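Two bowls, one rack, and a sticker I did not remove

I moved the kitchen sink to the top of my list in October and only now it is finished. I want to write down how I chose it and how I live with it, for the people who asked me in the comments under the post about the shelves. My English is still the English of a person who learned it from books, so please be patient with me.

The old sink in this flat was one single bowl, very shallow, with a tap so short that I could not put a soup pot under it. I had to tilt the pot, fill it halfway and then finish with a cup. I did this for three years. One becomes used to such things and stops to see them. Then my sister-in-law visited, she cooked one dinner, and she asked me in a quite serious voice if I was punishing myself for something.

So I began to read about sinks. It is a larger subject than I expected. There is the question of steel or composite, of one bowl or two, of mounting from above or from below, and every forum has people who are very sure. I made a small table on paper with the things I really do in the sink: I wash vegetables, I fill pots, I soak one pan overnight, I wash by hand the plates of one or two persons. I do not have a dishwasher. There is no place for one unless I give up the cupboard with the flour and the preserving jars, and I will not give up this cupboard.

From the table it was clear that I wanted two bowls, but not two equal bowls. In my parents' home the sink had two equal ones and neither was big enough for the oven tray. A big one for washing and a small one for the clean things, this was my idea. The big one should stand on the left, as I hold the sponge in the right hand and like to pass the washed plate to the right. I know right-handed people who do it in the opposite way and they are also happy.

I found mine at Bondarchuk, which is a family shop behind the railway station with bathroom things in front and kitchen things at the back. The model on display had a small scratch, and I hoped for a discount, but they wanted to sell me a new one from the storeroom. With the tap and the waste fittings I paid 909 dollars. It was more than I had planned. The nicer one next to it, with a colander that slides and a glass board on top, was 1,956, and I looked at it for a while and then I went back to my own one.

The tap was chosen separately. It is a tall one with a high curved neck, and it turns to both bowls. For me this was the most important part of the whole project. I was worried that water falling from so high would splash on my shirt, and in the first week it did. Now I open it less. I have also learned to put a cloth in the big bowl when I wash spoons, for the reason that a spoon under a tall tap is a small fountain.

The worktop is white. Several people warned me against white, they said tea, they said beetroot, they said turmeric. I can report that tea goes away with baking soda, beetroot goes away if you are quick, and turmeric I now grate over the stove. In the afternoon the light comes from the side and jumps between the white top and the steel, and the kitchen looks twice as big as it did with the brown top.

Now to the rack, which is what most of you asked about.

I had before a standing dish rack, with a tray under it. It took a large piece of the counter and the tray was always unpleasant. I cleaned it each Saturday-type cleaning day and by the middle of the week it was slippery again. I wanted to have nothing standing on the counter. The rack I use now lies directly across the small bowl. It extends, so you pull it until the ends sit on both sides, and then it stays there. The water goes between the rods into the bowl and from there it goes away by itself. There is no tray to clean! I still feel a small joy about this.
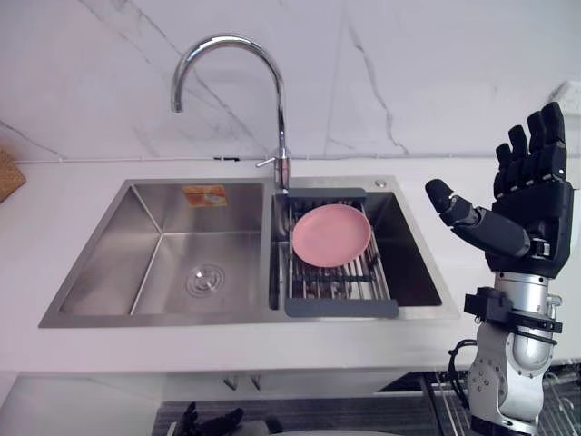 The small bowl with the rack across it and the pink plate.

The pink plate is from a set that I bought piece by piece at Tadum, when they closed the shop on the main street. I wanted six and managed to get four, and then one fell, so there are three. It is a plate for toast, for cut apples, for a slice of something. If I eat alone I use the same plate for the whole day and wash it each time, and so it practically lives on the rack.

I will write also the weak sides, to be fair. Plates must lie flat, there are no slots for them to stand in. A plate that lies flat dries more slowly than a plate that stands, and if it has a raised rim, a little water stays in the hollow. I turn mine upside down if I have the patience, and often I do not have it. Glasses I put with the mouth down and they are fine. Forks and knives are a problem, a thin knife can slip through between the rods. For these I use a jam jar with a folded napkin at the bottom, and it is good enough.

The second weak side is that when the rack is lying there, the small bowl is closed. If I need it, for example to drain pasta while the big bowl has a pan soaking, I must first put away what is drying. At the beginning this annoyed me. Then I noticed that I dry the plates and put them in the cupboard much sooner than before, simply to have my bowl back. With the old standing rack I took the plates from the rack and put them back on the rack, and the cupboard was only for guests.

My evening order is like this, if it is useful for somebody. I wash the glasses first, then the plates, then the cutlery, and the greasy pan at the end. I wipe the rack with the same cloth. Then I rinse the big bowl with warm water and dry it with an old towel, the walls first and then around the drain. The drying is the step that I used to skip, and in our town the water is very hard. After two weeks of skipping I had grey rings around the drain which needed vinegar and half an hour. If I dry it every evening it takes me less than a minute and the steel stays soft and even. I do not use any scouring powder. For the marks that do come, I use a paste from Flostow which smells of almonds, only a drop, and always rubbing in the direction of the brushing of the steel. Across this direction it leaves fine lines – I learned it on the edge near the wall, where luckily one does not look.

And the sticker. On the back wall of the big bowl there is a small orange and yellow label that came with the sink. I meant to take it off on the first day. My neighbour said to heat it with a hair dryer, somebody else said cooking oil, and I did neither. First I told myself that I keep it until I am sure that I will not return the sink. The time for returning is long over. Now I see it in the morning when I fill the kettle, it is cheerful in all this grey, and I think it will go away when it wants to.

What is still open: I would like a hook inside the cupboard door for the rack, so that I can hang it when guests come and both bowls should be free. The Zostum hooks which I ordered are too short, the end bar of the rack is thicker than they are made for. I have them still in the envelope and I should send them back, they were 34 dollars with the postage, quite a sum for two hooks. If you know a hook with a wider opening that can be screwed into a thin door, please write me the name of it in the comments.

I also want to seal again the line between the worktop and the wall, where the first silicone became a bit yellow. I have bought the tube, and it waits beside the flour.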